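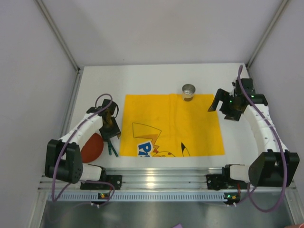 About us

Hello! I'm Junhao Liang, and I started Nerkcombe because I was fed up with writing code to tell a robot arm how to pick things up. You'd spend a fortnight on it, move the cup a few inches, and start again. So now we show the robots what we want by hand, and we've built a small company on doing that for other people.

What we do all day

One of us sits down with a pair of controllers and drives both arms through a job, again and again, while everything gets recorded. Then we train on the recordings and see how the arms get on by themselves (badly at first, always). A typical job needs 100 good runs before it's worth training anything. Cloth needs far more. Our longest folding set is up to 323 and I still wouldn't call it finished, as cloth never lands the same way twice!

We like ordinary things on our tables. Cups, balls, a bright yellow Pikachu cloth, whatever you'd find lying about at home. The arms sit opposite each other on a rail so that they can both reach the middle, and the walls are plain and pale on purpose.

Where we are

The workshop is in Lidby, up the stairs behind the old dye works. We moved in one October with two tables and a kettle, and we've since spread along the whole floor. Mornings are for recording and we tend to stop at 4pm, when people's wrists have had enough. Tired drivers make jerky recordings, and the robots copy every bit of it.

Dzene and Wultow

Dzene is our own recording software. It began as a script I wrote to save me from naming files by hand, and it now does the replaying, trimming and labelling as well. Wultow is the training course that grew out of it, for people who'd like to learn to drive a pair of arms properly. It takes 30 hours, spread over as many weeks as you like, and you don't need any coding. Some of our best drivers came from sewing and catering, and one used to tune pianos.

Working with us

If you've got a fiddly two-handed job in mind, send us a short video of a person doing it and a list of the objects. We'll tell you whether we think it can be taught, and if it can't we'll say so. Most first projects come to 400 recorded runs, and you keep the lot.

You're welcome to visit and have a go on the controllers too. Just drop us a line first so there's a table free.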